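Bringing a tired table top back to life

I put this off for two winters. Our kitchen table came from a clearance sale in Vernness, cost me 70 dollars, and by the time the kids had done their homework on it for a few years it had gone grey and sticky in patches. If yours is a pale timber like mine, you can fix it in a weekend with stuff from the hardware store.

What you'll need

Sandpaper in 120 and 240 grit
A cork sanding block
Two or three old cotton T-shirts, cut up
Dish soap and a bucket
Clear matte hardwax oil (I used Drero, but any colourless one should do)

Step 1: Wash it

Warm water, a squirt of soap, and a rag you've wrung out properly. Go over it twice, then leave it overnight. I tried to hurry this bit with a hair dryer - don't bother.

Step 2: Sand with the grain

Start with the 120 and keep your strokes going the same way as the grain, even when it wanders about. Mine runs on a slant in soft wavy lines, so I ended up standing at the corner with my elbow out like a chook. Swap to the 240 once the grey has gone. It took me roughly 40 minutes all up.

Step 3: Get the dust off

Vacuum first, then wipe with a barely damp cloth, then run your bare palm over the lot. Get your eyes down low and look at the corners too. One little dark speck near a corner is easy to miss against such pale wood, and you want to catch it before the oil goes on!
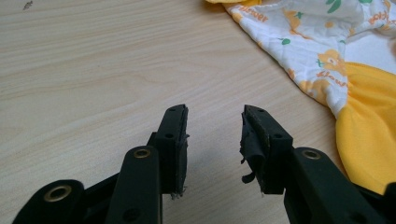

Step 4: Oil it

Pour out less than you think (a tablespoon goes a long way) and rub it in with a T-shirt scrap. Leave it 8 hours and do a second coat, thinner again. Lay the used rags out flat outside to dry - bunched-up oily rags can catch fire by themselves.

Keep hot pots off it for the first week or so.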